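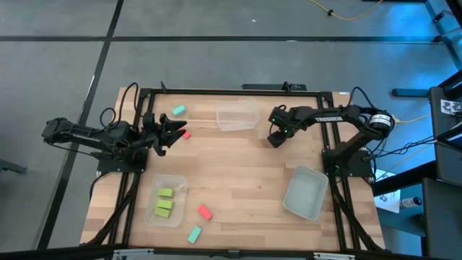 COMPANY NEWS

Cisinetti opens a worktop and table refinishing service in Ilesmont

Ilesmont, 2023-10-24

Cisinetti, the family joinery firm that has been making solid wood tables and kitchen worktops in Ilesmont for two generations, is very pleased to announce the opening of its new refinishing service. From today, anyone with a tired wooden table, a scorched worktop or a workbench that has seen better days can book it in to be sanded, mended and oiled by the same people who build the firm's new furniture.

The service is open to households, cafés, schools and small businesses, and it makes no difference whether the piece was made by Cisinetti or by somebody else entirely. Customers can bring smaller tables to the workshop at 104 Dizon Road, where there is level access from the yard and usually a pair of hands to help with the lifting. Fitted worktops and heavy benches can be treated where they stand, anywhere in Ilesmont and the villages round it.

The idea grew slowly, as these things do. For years customers have telephoned to ask what on earth to do about a ring left by a hot pan, or a dark patch by the sink, or a seam between two planks that opens up every winter when the heating goes on. The answer was nearly always a long and friendly chat, followed by a tin of oil and a sheet of instructions in the post. A good many people managed beautifully with that. Others admitted, sometimes a year or two later, that the tin was still in the cupboard under the stairs.

"I have lost count of the conversations I've had with people who were thinking of throwing out a perfectly sound table," said Jennylyn Macapagal, managing director of Cisinetti. "They love it, they've had every birthday tea at it, and they feel rather embarrassed about the state of the top. I always want to say, please don't be embarrassed, a table is meant to be used! Most of what people are worrying about is in the top millimetre or so, and once that has been taken back you are looking at the wood they fell in love with in the first place. We're so happy that we can now do the job ourselves and hand it back to them."

Butcher-block tops, which are made by gluing lengths of timber side by side, are expected to make up much of the work. They are sturdy and forgiving, and they can be sanded many times over a long life, but they do like a little regular attention. Where a seam has started to part, the workshop will clean out the old glue, draw the planks back together and leave the top in clamps overnight before any sanding begins. Deep burns and knife cuts can often be filled or patched with matching timber, and customers will always be shown a sample first, as opinions differ a great deal on how much of a table's history ought to be left in.

Every piece is finished with Drendico, the food-safe hardwax oil that Cisinetti has used on its own worktops since moving away from varnish. It goes on in two thin coats, with a light rub down by hand in between, and it leaves a soft sheen that can be topped up at home with a cloth. Customers will be given a small tin to take away, along with a newly rewritten care sheet that the firm hopes is easier to follow than the old one — the old one, it must be said, ran to several pages and had a drawing of a sponge on it that puzzled people.

Bence Dudás, who has been with the firm since his apprenticeship, will run the refinishing bench. He has spent much of the past year trying out the work on tables lent by friends, neighbours and one very patient tea room.

"Every top is different and you don't really know what you've got until the old finish comes off," he said. "I had one in that I took for beech under all that brown polish, and it was maple, really lovely maple, and the owner had no idea. She came to collect it and just kept running her hand along it. I'd tell anybody who is wondering about their table to send us a photograph in daylight and say what bothers them about it. We'll tell you plainly if it only needs a wipe and some oil, and then you can save your money."

Prices for a small table start at £200, which covers sanding, minor filling, both coats of oil and the take-home tin. Repairs to joints and seams are quoted separately once the piece has been looked over. Assessments at the workshop are free and there is no obligation to go ahead. Work on fitted worktops is priced by length, and a written quotation will be sent before any booking is confirmed.

Bookings for the weeks before the holidays are likely to fill early, and the firm would gently ask anyone hoping to have a dining table back in time to get in touch soon. Those who can manage without theirs for a little while may prefer to wait until January, when the workshop is quieter and there is more room to keep larger pieces.

Cisinetti will also hold a set of informal evenings in the new year on looking after wood at home, covering oiling, stain removal and the care of chopping boards. Places will be free to anyone who has booked a refinishing job and open to everybody else for a small charge, with tea and cake included. Dates will be put up in the workshop window as soon as they are settled.

About Cisinetti

Cisinetti designs and makes solid wood tables, benches and worktops at its workshop in Ilesmont. The firm works mainly in beech, oak and maple and sells directly to its customers.

Press enquiries

Jennylyn Macapagal, Cisinetti, 104 Dizon Road, Ilesmont. Telephone extension 301. Photographs of finished pieces and interviews with Bence Dudás are available on request.

Ends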